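3. Recording the demonstrations

Our group (Arne Thiele, Xuân Khúc and Elfriede Reuter) taught the humanoid to handle a paint roller by remote control. One of us wore the tracking gloves and moved the robot's arms and hands from a few steps away. A second person saved or threw out each run on the laptop. All runs were recorded with the view from the head, because the policy gets the same view later.

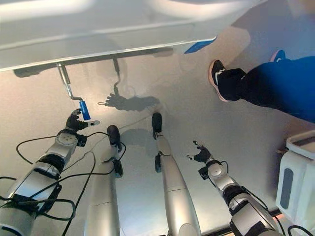

Photo: Xuân Khúc, Millance project group

The first step of the task is bringing the left hand to the blue handle. This took the most practice. The operator has no sense of touch through the gloves, so we told everyone to slow down before closing the fingers. The right hand has no job in this step and we kept it open.

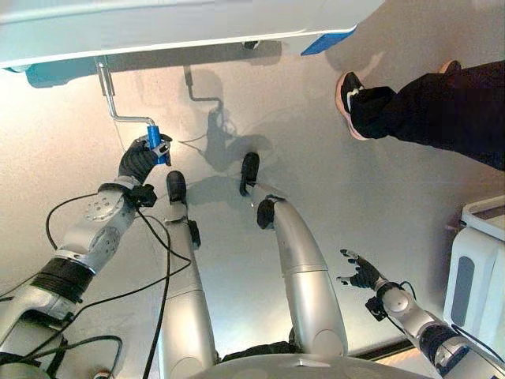 We recorded 166 runs and kept 122 of them. Most of the rejected ones had a late grip or a thumb on the wrong side of the handle. Each run was cut to 20 seconds. Arne was the fastest operator, but Elfriede's runs were smoother and we used more of hers for training.

The glove calibration drifted after long sessions. From December on we repeated it before every block of runs. The settings are in Appendix B.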